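The Simulated Kitchen Is the Best Debugger We Have

By Hjalti Thoroddsen
24 May 2024

I have spent most of this spring arguing with a planner. It belongs to Tillari, the small open motion stack I help maintain, and it has opinions about elbows that I don't share. We've been working it out in a rendered kitchen, and I want to make the case that more software people in robotics should spend their days this way, and should spend them looking, with their own eyes, at what the planner chose to do.

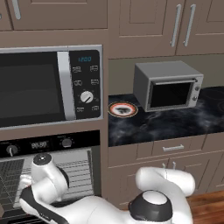
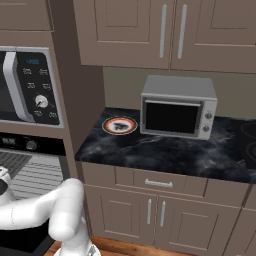
The same kitchen, with the arm in front of the wall oven both times.

My claim is simple: the thing holding manipulation back in most labs I visit is tooling, and the tool we most lack is a decent way to ask a planner why. We have wonderful solvers now. Give one a start, a goal and a collision model and it hands you a path so fast you feel a little spoiled. Ask it why the path goes where it goes and you get a cost. One number! In our kitchen the wall oven sits in a tall column with the microwave directly over it, and the countertop runs off to the right, so any plan that gets the gripper to the oven has to put the rest of the arm somewhere too. The elbow is a big rounded thing and it swings out well clear of the wrist. If the next job is at the plate on the counter, the spot where you parked that elbow matters a great deal, and the planner that parked it had never heard of the plate. It solved the problem it was given and threw away everything it learned on the way.

I think that throwing away is a scandal, in the small way that software can be scandalous. During one query our sampler looks at an enormous number of arm postures and rejects nearly all of them. Each rejection had a reason. This one had the forearm in the drawer handle, that one was past a joint limit, another was fine but cost slightly more than its neighbor. All of that is computed, used for an instant, and dropped. Compiler people would never put up with it. When my code fails to compile I get a line and a column and, on a good day, a suggestion. When my plan fails I get a flag that says no solution found within the time limit, which could mean the goal is impossible or could mean I should have waited a bit longer.

So in April we started keeping the rejections. The tool is called Callbridge and it does nothing clever at all. It hooks the collision checker, writes down which pair of bodies touched and at which joint values, and groups the results so a person can scroll through them. The first real query we ran it on produced 1,653 rejected postures after grouping, and I read every one, with coffee, and had a lovely afternoon. 40 of them were complaints about the arm hitting the inside of the oven in places where I was certain there was only air.

There was only air. Our collision mesh for the oven had been built by wrapping a convex hull around the whole thing, and a convex hull around a box with a hole in the front is a box with no hole in the front. The drawing on screen had an inside, with a rack and walls, and the collision model was a brick. Anybody who has worked in simulation is nodding now, because everyone has shipped this bug at least once. We had been living with it for weeks. We'd blamed the sampler. We had retuned the sampler, twice, and I had written a rather pompous note about the retuning that I have since deleted.

What I love about this story is how cheap the fix was once we could see the reasons. We split the oven into proper pieces, reran the query, and the planner went straight in. The solver had been right the whole time about the world we had described to it.

There's a fair objection, and my friend Xiao makes it whenever I get going on this. She works on learned policies at Kadton, and her view is that I'm polishing a carriage. A policy trained on enough data doesn't carry a collision mesh around, so it can't have a wrong one, and the hours I put into reading rejected postures would be better spent making more varied kitchens. I take that seriously. Her policies do things with cluttered counters that I couldn't write by hand in a year, and watching them is a joy.

But her data comes out of a simulator too, and that simulator has an oven in it, and somebody made a collision model for that oven. If it's a brick, the policy learns that ovens are bricks. It'll learn it very smoothly, and then the fact will be spread across all the weights where you can't scroll to it. I'd much rather catch the brick at the stage where it still has a name in a log. Xiao agreed with this part, more or less, and then borrowed Callbridge, and then sent me 3 bug reports, all of them correct and one of them pretty embarrassing.

The second objection is performance. Logging every collision pair slows a planner down, and people who have worked hard for their milliseconds don't like giving them back. Fine. Make it a switch. We ship with it off, and when a query fails we rerun with the same random seed and the switch on. That does mean your planner has to be repeatable given a seed, and a surprising number aren't, usually thanks to a thread race in the nearest-neighbor lookup. Fix that first. I would put a repeatable planner ahead of a faster one on any project I had a say in.

And please, draw the results. Numbers are how we compare planners in papers, but path length will tell you very little about whether a posture is a silly one to be stuck in. Two plans can score the same and leave the arm in completely different shapes, one with room to move on to the next job and one folded up against the cabinets. I can spot the difference with one look at a render, and I haven't yet written a cost term that spots it as well. I'm trying! My current attempt scores each end posture by how many of the likely next goals can be reached from it without backing out first. It's slow and it overvalues the middle of the room, but it has already changed where our elbow goes at the oven, and I like the new place better.

The Callbridge code needs a cleanup before anyone else should have to read it. The grouping step in particular is a mess of special cases for grippers, and the next thing on my list is to pull those out into a file that users can edit themselves.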